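Succulent swap shop opens its doors in Farncombe

I'll admit I only went along on Tuesday because it was raining and the library was shut, but I came home with two plants and a head full of opinions about saucers, so here's the news.

The Nyarko plant room, up the stairs behind the old wool shop, is now running a weekly succulent swap. You bring a potted plant or a few healthy offsets, you hand them over at the desk, and you pick something else to take away. No money changes hands unless you want a pot, and then it's whatever you feel like putting in the tin. Adjoa Korletey, who set the whole thing up in January, tells me 971 plants have found new homes so far — she writes every one down in a ledger — and she'd like to get past 1716 before the summer holidays.

I went expecting trestle tables and yoghurt pots. It's much nicer than that! The little rosette types get pride of place, and there was a proper go at matching (or cheerfully not matching) pots to saucers. I spent far too long deciding between a green one and an orangey one, and then I went back and dithered some more over the pots themselves. Ribbed ones seem to be the thing this year. The dark red marble sets everything off beautifully, and I've been eyeing up my own kitchen worktop with some disappointment ever since.

Green pot, white pot and creamy yellow pot on the marble, with a yellow watering can close by: 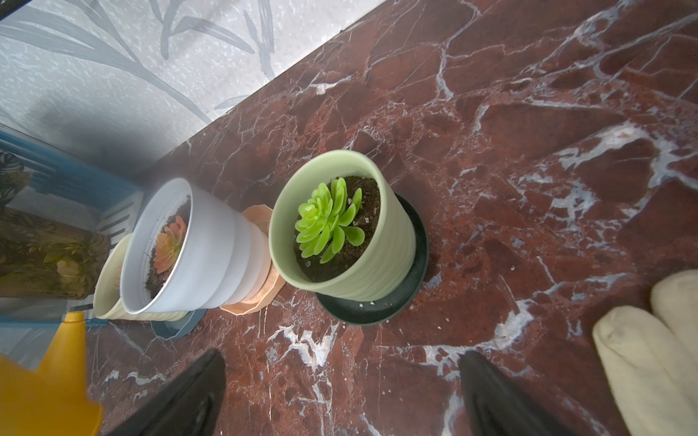
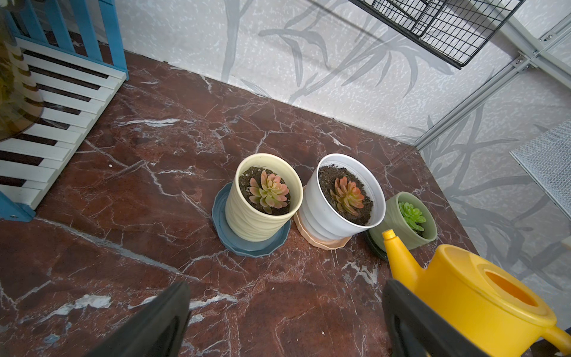
Rowena Lacson thinks we're all far too free with the water. Hers get a drink when the soil has dried right through and not a minute before, she told me, and she empties the saucer afterwards every single time. She lost a whole windowsill of them one winter by being kind, and she'd sooner see a slightly wrinkled leaf than a mushy one. She also reckons a narrow spout is worth having, so you can get in under the leaves and wet the soil without filling up the middle of the rosette.

I took that to heart, as I'm a terrible one for sloshing. Mine are now on the back bedroom sill and I haven't touched them, although I have been in to look at them quite a lot.

A few practical bits if you fancy going. Plants should be potted and free of bugs, and Adjoa does check, politely but with a magnifying glass. Offsets can come wrapped in newspaper. Please write the name on a label if you know it — if you don't, "green one, quite fat" is perfectly acceptable and was on at least one label when I visited. There's a limit of two swaps per person each week, which felt mean until I saw how quickly the good ones went.

The room opens at half past ten and closes at three, Tuesdays only for now. There's a second day on the cards if enough people can help on the desk. Pots and saucers you no longer want are very welcome too, chipped or otherwise, and they go in the crate at the bottom of the stairs. Mind the third step, it's higher than the others.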